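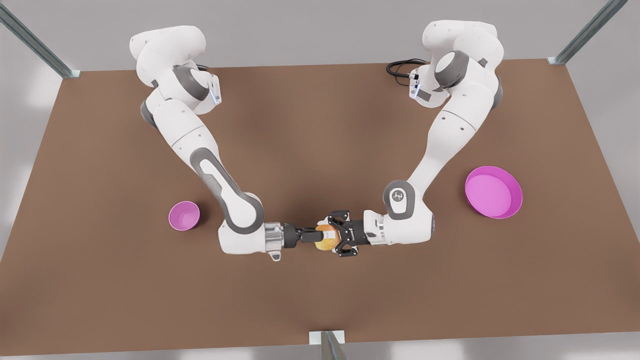
Getting a white ring off a table

Print this page | E-mail this page

My brother-in-law put a hot mug on my brown dining table in February and left a cloudy white ring. It has a matte finish and I paid 474 dollars for it, so I'm not ready to own a tablecloth. Any ideas?
Evie Heywood

Mayonnaise. Leave it on overnight. Your table will smell like lunch.
prarno6

White means the damage is probably only in the finish – dark would be worse. Put a cotton cloth over it and use a warm, dry iron for a few seconds at a time. Skip the mayo.
Sanaa Alaoui

Print | E-mail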